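Cocinar para una sola (y no cenar tostadas)

Llevo semanas queriendo escribir esto y siempre se me pasa. Son las once y pico de la noche, tengo la lavadora puesta y veinte minutos hasta que acabe, así que va como va. Sin repasar.

Resumen para quien tenga prisa: desde abril ceno en casa todos los días. Cena de verdad, con cuchillo y fuego. Antes, entre pedir a domicilio y las tostadas con lo que hubiera, un desastre. Hice la cuenta de un mes de pedidos y salían 144 euros. Solo cenas. Solo entre semana. Me quedé mirando el número un rato.

Y eso que a mí me gusta cocinar. Pero cocinar para gente. Un arroz para seis, feliz. Una cena para mí sola, a las nueve y media, después del metro y del correo de última hora... pues no. Me sentaba en el sofá cinco minutos con el abrigo puesto y ya estaba perdida.

Lo que he cambiado

Poca cosa, la verdad. No tengo menú semanal. Lo intenté. Me bajé una plantilla, la rellené con rotuladores, la pegué en la nevera y el segundo día ya me apetecía otra cosa. El martes de la plantilla tocaban lentejas y hacía un calor de morirse. Fuera la plantilla.

Ahora tengo una lista de cosas que siempre hay. Huevos. Cebolla. Tomate. Un bote de garbanzos, mejor dos. Arroz, limón, yogur natural, una lata de sardinas. Algo verde que aguante: col, acelga, puerro. La espinaca en bolsa no aguanta, a mí se me hace sopa en el cajón en tres días. Y pan congelado en rebanadas, con un papelito entre una y otra para que no se peguen.

Con eso ceno. Si además hay algo rico, pues mejor.

La otra cosa: no me siento al llegar. Dejo el bolso, me lavo las manos y pongo la sartén al fuego. Antes de quitarme los zapatos a veces. Una vez que hay cebolla en la sartén ya no pides una pizza, es imposible, ya huele a cena.

Las apps

También probé una app, Stikadero, que te dice qué cocinar con lo que tienes en la nevera. Suena bien. Tienes que meter tú todo lo que tienes, con cantidades y fecha. Media hora apuntando zanahorias. Y luego me propuso un risotto con medio pepino. Puede que la haya usado mal, no digo que no. La borré a la semana.

Y el robot de la compra del súper online, que te sugiere repetir el último pedido, casi me manda otra vez cuatro kilos de patatas. Ojo con eso.

El tema de las raciones

Aquí sí que me enfado. Todo viene para cuatro. Las recetas para cuatro, las bandejas de pollo para cuatro, el apio para un regimiento. ¿Quién se acaba un apio? Yo lo corto entero el día que lo compro y lo congelo en un bote para sofritos, y aun así me sobra.

Dividir recetas entre cuatro tampoco funciona siempre. Un cuarto de huevo, a ver cómo. Y los tiempos cambian, una sartén grande con poca cosa se quema enseguida, me costó varias cenas negras entenderlo. Acabé comprando una pequeña en Mangubat, la ferretería de abajo, la de toda la vida, que tiene el escaparate lleno de ollas exprés y ratoneras. El mejor dinero gastado del año. Cabe un huevo y medio tomate, no hace falta más.

Lo que hago con las raciones es cocinar la base para dos o tres días y terminarla distinta cada noche. Por ejemplo:

Primera noche: sofrito de cebolla y tomate con garbanzos, comino, un huevo encima.

Segunda noche: lo que sobró del sofrito con arroz y la acelga cortadita. Limón por encima, mucho.

Tercera noche: si queda algo, dentro de una tortilla. Si no queda, sardinas con pan y tomate y a dormir.

No es alta cocina. Pero no es lo mismo tres noches seguidas, que es lo que me mataba a mí de los tuppers. El tupper del jueves, ese color.

El tomate

Aviso, me voy a poner pesada. El tomate de supermercado en invierno no sabe a nada y lo sabemos todos, pero si lo partes por la mitad, lo pones boca abajo en la sartén bien caliente con una gota de aceite y sal y lo dejas quieto (QUIETO, no lo muevas) siete u ocho minutos, mejora una barbaridad. Se concentra. Se tuesta por los bordes. Luego lo aplastas con el tenedor sobre el pan y te olvidas de que era de esos duros como pelotas.

Con ajo también. El ajo al final que si no amarga.

Y con un poquito de vinagre, unas gotas. Yo le echo de jerez. He probado con el de manzana y bien, más dulce.

Lo que me he gastado

Lo pregunta siempre alguien en los comentarios asi que lo pongo. El mes pasado, 104 euros en compra, y ahí entran desayunos y también papel de cocina y detergente. No soy un ejemplo de ahorro, compro el café caro y no pienso dejarlo. Hay quien come con la mitad, yo no sé cómo lo hacen. Vivo en una ciudad carilla y el mercado bueno me cierra antes de salir de trabajar.

Si multiplicas, pues son muchas cenas pedidas que me he ahorrado. Ya me he gastado parte en unas zapatillas, no nos engañemos.

El orden de la encimera

Esto parece una tontería y es lo que más me ha servido. Mi cocina es enana. La encimera era el sitio de las llaves, las cartas del banco, el cargador, una planta medio muerta. Para cocinar tenía que apartar todo y claro, ya daba pereza antes de empezar.

Quité todo. La planta al salón (ha revivido, por cierto). Las cartas a un cajón, que sigue siendo un horror pero cerrado. Y ahora dejo siempre lo mismo a mano: plato, sartén, tabla. En fila. Corto en un lado, cocino en medio, sirvo en el otro. De un lado a otro sin dar vueltas, y como no hay sitio para ensuciar más, pues no ensucio más.

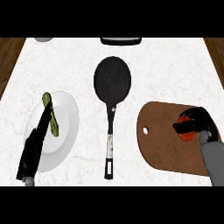
Plato a la izquierda, sartén en el centro, tabla a la derecha. Con eso se cena.

Yo soy diestra, si eres zurda supongo que al revés. O no, prueba.

La tabla, por favor, que no baile. Un trapo húmedo debajo y listo. Estuve años cortando en una tabla que se movía y pensando que la torpe era yo. Y el cuchillo afilado, que da miedo pero es al revés, el que no corta es el que resbala. Lo llevo a afilar al mercado un par de veces al año, cuando me acuerdo.

Fregar sobre la marcha: sí, ya, todo el mundo lo dice. Yo friego la tabla mientras se hace el tomate y la sartén después de cenar, y si una noche se queda la sartén en remojo no pasa nada. Si se queda dos, pasa.

Para limpiar la encimera uso jabón normal y una bayeta. Me regalaron un spray de Wetex que huele a piscina y lo tengo de adorno. Si tenéis mármol o algo así, cuidado con el limón y el vinagre, que se lo comen. En casa de mi madre hay un cerco de limón que lleva ahí desde que yo iba al instituto.

Cenar en la mesa

Última cosa y cierro que la lavadora ya está centrifugando. Me obligué a cenar sentada en la mesa. Con servilleta. Al principio me sentía ridícula, yo sola con mi mantelito. Ahora me gusta. Pongo la radio, o nada. El móvil lo dejo en la otra habitación casi siempre, hoy no, hoy he cenado leyendo ofertas de Vesteo porque necesito un abrigo y me he llevado una mancha de tomate en la manga. Merecida.

Ceno en quince minutos igual, pero me entero de que he cenado. Y no me levanto luego a picar galletas. Bueno, menos.

Cosas que me quedan por resolver, por si alguien tiene ideas:

El pescado fresco para una. La pescadería me mira mal si pido un filete.

Qué hacer con medio bote de leche de coco. Siempre medio bote. Lo he congelado en cubitos y luego sale como cortado, no sé si es normal.

Los domingos por la noche. Los domingos sigo cenando tostadas y no tengo remedio.

Otro día subo lo del caldo en cubitos, que me lo habéis pedido ya varias y tengo el borrador desde hace siglos. Y la receta de las acelgas con pasas, aunque esa casi no es receta: acelga, pasas, ajo, ya está.

Pita la lavadora. Me voy a tender.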